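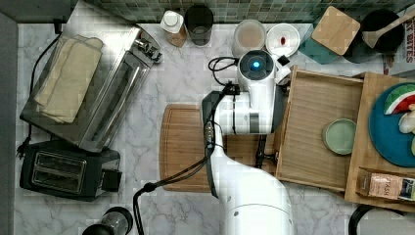

A toaster oven and a two-slot toaster on a kitchen counter.

Is it really the oldest town in the country?

If you go on holiday somewhere old, sooner or later you will meet a sign that says THE OLDEST. The oldest bridge. The oldest inn. The oldest town. Grown-ups love these signs and take photos of themselves next to them. Before you believe one, try asking a few nosy questions.

Take Presau, a little harbour town with a castle on the hill and coloured houses down by the water. A big board at the bus stop says "Welcome to the Oldest Town on the Coast". Drive along the shore to Hudach and there is another board. It says the same thing! They can't both be right. They might both be wrong.

What does "oldest" mean, anyway?

It could mean the place where people first lived. It could mean the first place to be called a town on paper, or the one with the oldest building still standing. Presau counts from an old letter that mentions a fishing village. Hudach counts from a bit of wall. You can see the trouble. Each town has picked the kind of "oldest" that lets it win.

Who wrote the sign?

Usually it was somebody who wants you to visit. There is nothing wicked about that, but you should remember it. If a kid in your class told you he was the fastest runner in the school, you'd want to know who held the stopwatch.

What about the castle?

The castle in Presau has a legend, as castles tend to. A guide will tell you that a princess escaped from the tower through a secret tunnel to the beach. It's a good story. The tower stands on solid rock, 80 metres above the sea, and no one has ever found the tunnel.
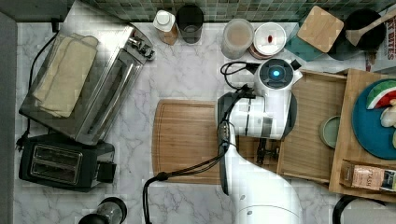 Anatole Leclerc, who wrote a small guidebook to the coast, went looking for where the princess came from. He found the same story told at 3 other castles, with the same tunnel and even the same white horse waiting at the end. Either she was very busy or somebody borrowed her. The earliest version he could find was in a hotel brochure.

Does that mean old towns are all fibs?

No. The walls are real and you can put your hand on them. People did live there a very long time ago, and they did keep a lookout for ships. The Onyshchenko Gate in Presau has grooves in the stone that the museum says were worn by cart wheels. I'm inclined to believe that one, although I would still like to see somebody measure a cart.

Questions to try on your next trip

Oldest what, exactly?
How does anyone know?
Who is telling me, and are they selling tickets?
Does another town say the same thing?

Try them closer to home as well. Osbridge has a bakery with "World Famous" painted on the window in gold. My neighbour has lived 2 streets away from it for most of her life and had never heard of it.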